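Forums > Indoor Plants > Benches, Shelves & Trays > Butcher block top for potting, yes or no

Butcher block top for potting, yes or no
Posted by fletthorpe_fern, Sunday

Ok quick one. Clearing out the spare room and want a proper bench for repotting. Found a butcher block top at Lenihan, pale honey colour, darker streaks through it, lovely thing. Would go on a black metal frame I already have. Question is will it survive. Mostly pothos and a couple of peperomias, nothing huge. Budget is 300 all in and the top eats most of that.

Anyone running timber with plants on it long term?

---
gumboot_sal
Don't. Had one for 4 years. Black rings everywhere, couldn't sand them out. Went to a stainless one from a cafe closing down and never looked back. Ugly as but who cares

---
Hauke Janssen
Disagree with Sal. Rings are from terracotta sitting straight on the wood. Saucer under everything, oil it twice a year, fine. Mine's had tung oil since day one and the only mark on it is from a coffee mug.

---
gumboot_sal
had saucers Hauke. They sweat.

---
Hauke Janssen
Unglazed ones sweat. Glazed or plastic dont.

---
mossandmortar
Can I ask what oil. The Floltcombe hardware bloke sold me "bench oil" and it stayed tacky for 9 days. Cat hair in it now forever

---
Hauke Janssen
Pure tung, thinned first coat. Wipe off the extra after half an hour, that's where people go wrong. Tacky means you left too much on.

---
fletthorpe_fern
Good to know. What about the mess side, I was going to screw a lip round the edge to keep the mix from going on the carpet but then you can't wipe it down to the floor can you

---
tillys_windowsill
No lip!! I had one and all the perlite gets stuck in the corner, drove me mad. Use clear bins instead. One for fresh mix, one for the old stuff and dead roots, do the actual repotting IN the bin and the table hardly gets touched. Clear so you can see whats left without opening anything. I picked up over a dozen from Flunia when they did their February clearance, only really use a couple tho, the rest have jumpers in them

---
gumboot_sal
ok the bin idea is good, I'll give you that. Get thick ones, the thin ones split when you lug wet mix

---
kev_in_the_shed
Rounded corners too. Square ones you can never scrape out properly. And check your frame is square before the top goes on, mine had a twist in it and the block cupped after one winter. Slotted brackets so the wood can move, don't screw it down hard.

---
fletthorpe_fern
Right well I caved, bought it Sunday arvo. Top's on the frame, clear bins up on it, one plant so far. Love the streaks. Haven't oiled yet so no lectures pls

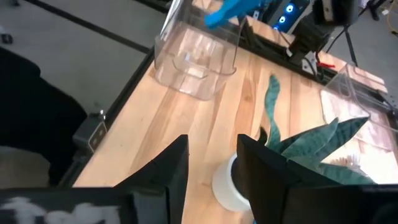 mossandmortar
Do the underside as well when you get to it! I only did the top of mine and it's bowed, Kev's right about the movement. How deep is the mix going to be in the bins, I always overfill and then theres no room for my hands

---
fletthorpe_fern
About a third I reckon? Will see. Underside, ugh, means flipping it. It weighs a tonne

---
tillys_windowsill
A third's plenty. You want to get a pot in there and tip it sideways

---
gumboot_sal
Looks nice. Still say rings by next summer

---
Hauke Janssen
Not with glazed saucers.

---
kev_in_the_shed
You don't have to flip it, just lie on the floor with a rag. Old t-shirt, safety glasses, it drips. Lay the rags out flat after, outside, don't ball them up in the bin

---
fletthorpe_fern
Will do underside next weekend then. Anyone know if 31 is a fair price for a litre of tung or am I being had

Related threads
Terracotta rings on timber, can they be saved
Perlite dust, what mask are you using
Clear tubs vs potting trays
Peperomia dropping leaves after repot
Grow shelf under a window, too much?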